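The Kitchen on Wiltthorpe Street

The apartment came with a stove, a refrigerator and a window that faced the parking lot. Everything else in the kitchen was Esperanza Mahmoud's, and most of it belonged on the white table.

She had moved in on the second of July with 374 dollars left in the bank. Her brother-in-law Cletus Park drove the truck. He carried the couch up with her and then sat on it and drank a glass of water, and after that he started asking where she wanted things.

"Leave the kitchen," she said. "That's for Nina."

Nina was four. She had been told that the new place would have a room for her, and she had looked at the room and come back out again. What she wanted to know was where her kitchen was going. At the old house in Gulside it had been under the stairs. There were no stairs here.

So they gave it the white table by the wall. Nina put the ketchup on the plate first, lying down, because she said it was tired from the truck. The strawberries came next, and the green colander, and the mug.

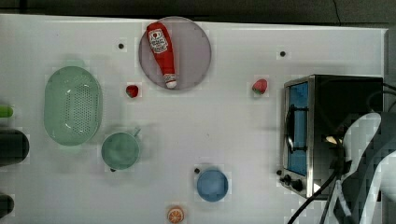
Cletus asked if she needed help with the toaster oven. She said she didn't, but she let him turn it a little so the door could open. Then she told him the restaurant was closed and he should come back.

He went down for the last of the boxes. Esperanza stood at the real sink and ran the water until it stopped coming out brown. She had a paper from the landlord, a man named Chaturvedi, that said the pipes were from 2000 and in good order. She folded the paper and put it in the drawer with the takeout menus.

"Is it open yet?" Cletus said from the door.

"What do you want?" Nina said.

"What do you have?"

She looked the table over. She took her time about it. At the old house her father had always ordered soup, and there had been a good deal of soup made under those stairs. Esperanza turned off the water. She thought Nina might say soup, and she did not know what her own face would do if she did.

"Strawberries," Nina said. "And ketchup."

"On the strawberries?"

"On the side."

"I'll have that," Cletus said, and he sat down on a box marked WINTER to wait.

It took a long while. The strawberries had to be washed in the colander, and then they had to be washed again. She sent him away from the table when he leaned too close. He told her about a place he used to eat at when he worked for Ziltell, where the cook yelled at everybody, and she listened to all of it and said she was going to yell too.

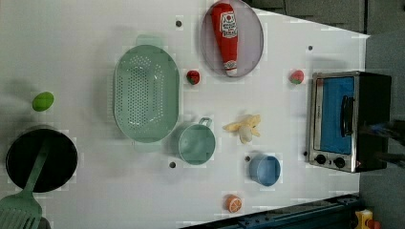

What does a person eat in a kitchen on the first night?

Whatever is nearest. Esperanza found crackers, a jar of peanut butter and one can of peaches, and she set them out on the counter with the only three spoons she could find.

Cletus ate standing up. He had to have the truck back by 9. Before he left he walked through the rooms and tried the locks on the windows, and he wrote his number on the back of an envelope, although she had known his number for years.

"He asked about you," he said, in the hall. "I said you were fine."

"All right."

"Was that okay to say?"

"It was okay," she said.

When she came back in, Nina was on the floor with her shoes off. She had gotten her blanket out by herself. She wanted to know if the kitchen would still be there in the morning, and Esperanza said it would, and Nina asked about the plate and the cup and the big green one with the holes, each in turn, and got the same answer every time.
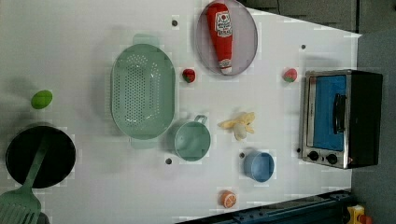

Nina's kitchen, the new apartment.

Esperanza put her to bed in the room she hadn't wanted. Then she went back and looked at the table for a minute. She thought about putting the ketchup bottle upright, but she left it on the plate, and turned off the light.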